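# Odd crockery and small bits sharing one table – how would you split it up?

**Thirumalai Pai**

I've got a dark brown wooden table that has turned into the home for everything without a cupboard. Bowls and mugs end up at the back, and the small stuff drifts to the front and gets mixed up with whatever was last used for tea. None of the crockery matches, so it doesn't stack well.
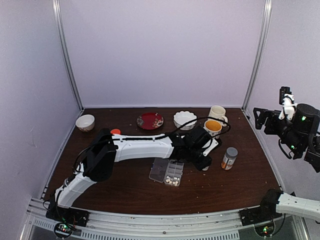 I'd like to keep the pieces I use every day within reach and give the small things a fixed place. The clear box with compartments has white beads in one section, and I'd rather keep it than buy another. There is one free shelf in the kitchen, 20 cm deep, and I don't want to put up more.

The crockery I'd most like to keep out is at this end:

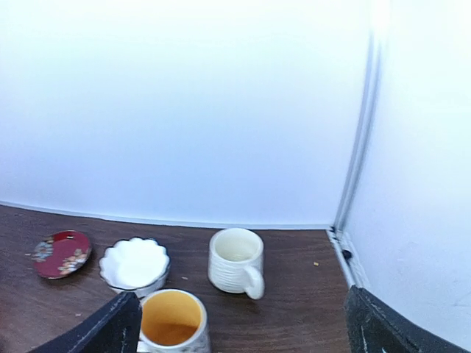

*Red saucer, scalloped dish, ribbed mug and the speckled cup that's yellow-orange inside.*

My other problem is crumbs. The wood is dark and shows every one of them, and wiping round so many separate things takes ages. The patch with the other mug, the canister and the little white bottle is the worst.
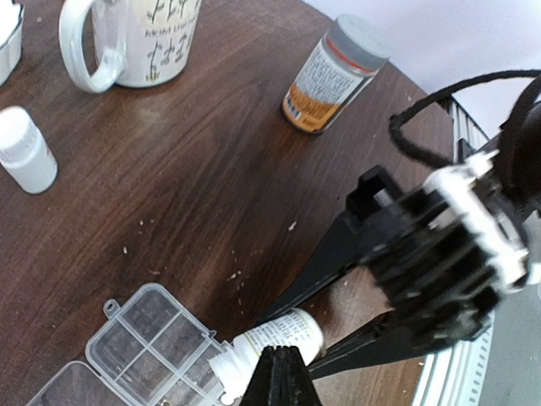
## Replies

**Mostafa Kettani**

I had much the same thing on a sideboard. What worked was deciding what the table was for and moving out anything that didn't fit. In your case I would do it like this:

1. Take everything off and brush the crumbs into your hand with a dry cloth. Then wipe along the grain with a damp one and dry it straight away.
2. Shut the compartment box and find it a drawer. Beads and food shouldn't share a surface, and if the lid is open one knock will have them all over the floor.
3. Put the mugs on the kitchen shelf, handles all facing the same way. 20 cm is plenty for a single row.
4. Leave the saucer and the scalloped dish out, on a tray. You lift the tray, wipe, and put it back.
5. Check what's in the canister and the bottle, and put them with similar things. Anything medicinal goes up high.

I wouldn't stack the scalloped dish under anything. Wavy rims chip easily – mine did.

**Drukov**

Get a tray. Uteo do a cheap one, or use a baking sheet.

**Nititz**

Agree about the tray, but I'd keep the mugs on the table and put the bowls on the shelf. You reach for a mug far more often. Also, a sheet of kitchen paper under the compartment box while it's open catches anything you drop.

**Thirumalai Pai**

Thanks all. Going with the tray, and the mugs are staying out for now. The box has gone in a drawer.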